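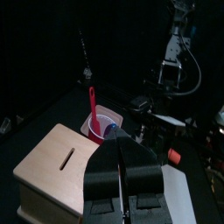

Greifer vor rotem Becher, links eine helle Holzkiste

Studium > Projekte > Film und Ton > Projektberichte

Wie klingt ein Kinnhaken? Nachvertonung einer Prügelei
Projektbericht, Seminar Filmton II

1. Ausgangslage

Unser Seminar bekam eine Kampfszene aus dem Kurzfilm »Grundale« ohne jede Tonspur. Zwei Männer schlagen sich in einem Treppenhaus, einer fällt, der andere fällt später auch. Die Szene dauert 2 Minuten und sieht stumm so aus, als würden zwei höfliche Menschen versuchen, einander den Staub vom Mantel zu klopfen. Aufgabe war es, daraus Action zu machen.

Vorgesehen waren eine Geräuschspur, eine Atmo und eine Abschlussvorführung im Kino Lindsay. Musik war verboten. Die Seminarleitung vertritt die Ansicht, Musik sei das Make-up der Unentschlossenen, und wir haben uns nach kurzer Debatte gefügt.

Für Material standen uns 500 Euro zu. Ein beachtlicher Teil davon ist in Gemüse geflossen.

2. Vorgehen

Wir haben die Szene zuerst in Ereignisse zerlegt: Schritte, Kleidung, Treffer, Stürze, Geländer. Die Liste entstand in Jomness, dem Schnittprogramm des Fachbereichs, das nach jeder zweiten Markierung fragt, ob man wirklich fortfahren möchte. Gegen Ende des Semesters haben wir diese Frage persönlich genommen.

Schritte waren am einfachsten. Lederschuhe auf einer Gehwegplatte, Mikrofon dicht am Boden, dazu ein zweites in der Ecke für den Raum. Schwieriger war es, im Takt der Schauspieler zu gehen, von denen der eine offenbar nie gelernt hat, Treppen zu steigen. Er nimmt mal eine Stufe, mal zwei und bleibt zwischendurch ohne erkennbares Motiv stehen.

Bei den Treffern haben wir uns an die Überlieferung gehalten: Staudensellerie für Knochen, feuchtes Leder für Haut, ein Telefonbuch für den Körper. Telefonbücher sind inzwischen schwerer zu bekommen als gute Mikrofone. Wir wichen auf einen gebundenen Jahrgang der Hauszeitschrift »Seston« aus, der dumpf und ein wenig beleidigt klingt. Für den Magentreffer war das genau richtig.

Einen echten Schlag, Faust auf Oberschenkel, haben wir zum Vergleich ebenfalls aufgenommen. Er klingt nach nichts. Wer sein Leben lang Filme gesehen hat, würde ihn für einen Fehler in der Mischung halten.

3. Schwierigkeiten

Der Aufnahmeraum liegt neben der Lüftungszentrale. Zwischen acht Uhr morgens und dem frühen Abend hört man auf jeder Spur ein tiefes Brummen, das der Atmo eine gewisse Bedrohlichkeit verlieh, sich aber leider nicht abschalten ließ, wenn die Bedrohung im Film vorbei war. Wir haben ab dann nachts gearbeitet. Der Sellerie hat das schlechter vertragen als wir.

Ein größeres Problem war die Menge. In der ersten Mischung hatte jede Armbewegung ihr eigenes Zischen. Beim Anhören entstand der Eindruck, die beiden Männer trügen Segel. In der zweiten Mischung strichen wir fast alles, und nun wirkte die Szene wie eine Überwachungsaufnahme. Die dritte liegt dazwischen, wobei wir bis zur Abgabe über einen bestimmten Ärmel gestritten haben. Er ist noch drin.
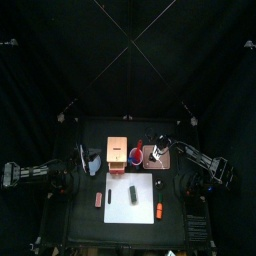
Arbeitstisch mit zwei Roboterarmen, ringsum schwarzer Stoff

4. Vorführung

Das Lindsay hat etwa 200 Plätze, und im Juli saßen auf einigen davon tatsächlich Leute. Gezeigt wurden zwei Fassungen hintereinander: eine mit unseren Kunstgeräuschen und eine, in der die Treffer aus den echten Aufnahmen stammten. Danach durfte das Publikum auf Zetteln notieren, welche Fassung glaubwürdiger sei.

Die Mehrheit entschied sich für das Gemüse. Mehrere Zettel lobten die »Härte« und den »Realismus« der ersten Fassung. Zur zweiten hieß es, die Schauspieler hätten sich wohl nicht getraut, richtig zuzuschlagen. Auf einem Zettel stand lediglich, es sei zu kalt im Saal.

Als Erhebung taugt das wenig. Die Reihenfolge war immer dieselbe, das Publikum bestand zu einem guten Teil aus unseren Mitbewohnern, und die Kunstfassung war lauter. Letzteres fiel uns erst beim Abbau auf. Ein zweiter Durchgang müsste die Pegel angleichen und die Reihenfolge wechseln.

5. Was wir anders machen würden

Früher mit der Atmo anfangen. Wir hielten das Treppenhaus für Hintergrund und hatten am Ende zu wenig davon, weshalb man bei genauem Hinhören dieselbe ferne Tür mehrmals zufallen hört. Dateien würden wir außerdem sprechender benennen als »schlag_neu_neu_gut«. Und das Geländer gehört vor dem Sturz aufgenommen, solange es noch fest an seinem Gestell sitzt.

Die fertige Tonspur und die Geräuschliste liegen im Seminarordner. Der Jahrgang »Seston« ist der Bibliothek zurückgegeben worden, mit leichten Gebrauchsspuren am Rücken.

Weitere Projektberichte
- Untertitel für Genuschel: ein Erfahrungsbericht
- Nacht am Tag drehen und umgekehrt
- Verfolgungsjagd auf dem Parkdeck, ohne Auto
- Der Abspann als Textsorte

Kontakt | Impressum | © Fachbereich Film und Ton | Nach oben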